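3.2 Collection on the exhibition floor

Lab recordings alone gave a policy that failed as soon as the background changed. We therefore collected a second portion of the Rosia set in a public hall, during opening hours, with visitors moving behind the work area. Two operators, Định Võ and Kirsty Tapsell, shared the sessions. Each had 20 hours of prior practice with the Fliteck teleoperation interface.

An episode starts when the operator closes the foot switch and ends when it is released. Joint positions, gripper opening and the wrist camera stream are written to a single log with a common clock. The wrist camera is fixed to the moving arm, so its view tilts with the wrist and may take in the ceiling, nearby booths, or the other arm. We did not rotate or crop these views before training. Parts of the gripper block some of the workspace in many views, and we left these pixels unmasked, as the same parts are present when the policy runs.

Episodes were dropped if the log had a gap longer than 2 seconds or if the operator marked the attempt as a mistake. This removed about 13 percent of the recordings. The remaining episodes were divided by session, so that no session appears in both the training and test portions.

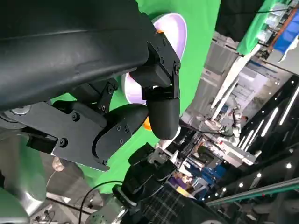

Figure 3. Wrist camera view from the hall portion of Rosia. The gripper covers part of a round lamp in front of a green backdrop; booths and a white humanoid robot are visible farther off.

3.3 Labels

Task labels were entered by the operator at the end of each session and checked by a second reader using the Lương tool. The label list has 17 entries and is the same for the lab and hall portions. Where the two readers disagreed, the episode was kept for pretraining and left out of the labeled subset.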